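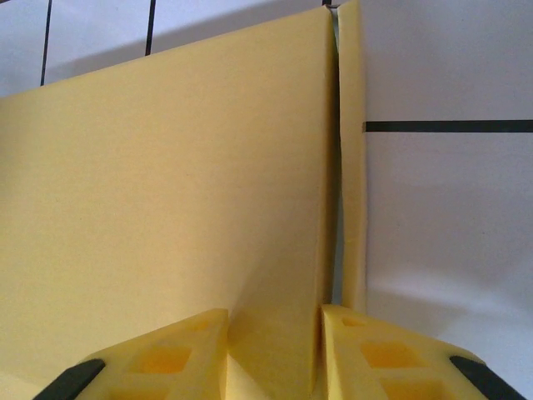
Flonasham workshop reopens with yellow sheets and a longer table

The craft workshop on the lower floor of the Flonasham community building reopened Friday after being closed for most of November. The first session was given over to sorting and cutting stock for the winter season.

Sheets of pale yellow material were stood upright near the white tiled wall, where people could take what they needed. The sheets will be used for the stage flats and display boards that the workshop makes each year for schools and small theater groups in the area.

Kylie Tuhiwai has run the workshop for 4 years. She said the closure had been planned since summer and went a week over.

"The drains had to be done and the floor had to come up to get at them," Tuhiwai said. "We moved everything out, and then we moved it all back in. I would rather not do that again soon."

The work cost $1,197 more than the original quote. Tuhiwai said the difference was covered by money left over from the spring sale and that session fees will stay the same.

The tiles were left in place. They date from the years when the room was used as a dairy, before the building changed hands, and an early plan to board over them was dropped. Þröstur Ásgeirsdóttir, who teaches the Friday evening class, said she had argued for keeping them.

"You can wipe glue off tile," she said. "You can't wipe it off plasterboard."

The main change to the room is a new cutting table, 90 inches long, built by the Karppinen joinery on Mill Lane. The old one was 55 inches long, and bigger pieces had to be cut on the floor. The new table has a shelf underneath for rulers and tape, and the legs can be raised for people who prefer to stand.

Yellow was picked for this season's boards after a vote among regular members in October. Last year's were gray. Ásgeirsdóttir said pale colors take paint better and show pencil lines clearly, and that the gray ones had been hard to mark up under the evening lights.

The first order is for Gumby, a children's theater group that tours village halls in January and February. The group has asked for a folding backdrop, two side pieces and a set of signs. A second order, for the Zerkance reading festival, is due before the end of winter and calls for freestanding boards to hold posters and schedules.

Members who left tools or unfinished projects with the workshop before the closure can collect them from the storage room during any session. Tuhiwai said several portfolios and a box of lino blocks have no names on them. Anything still there at the end of January will be offered to other members.

The workshop is open Friday from 2 p.m. to 5 p.m., with the evening class starting at 6:30 p.m. New members can sign up at the front desk upstairs. Children under 12 need to come with an adult, and anyone using the cutting table for the first time will be shown how to use it before starting.

Parking behind the building is still limited while the contractor clears the last of the rubble. Visitors are asked to use the street entrance and to keep the side gate shut.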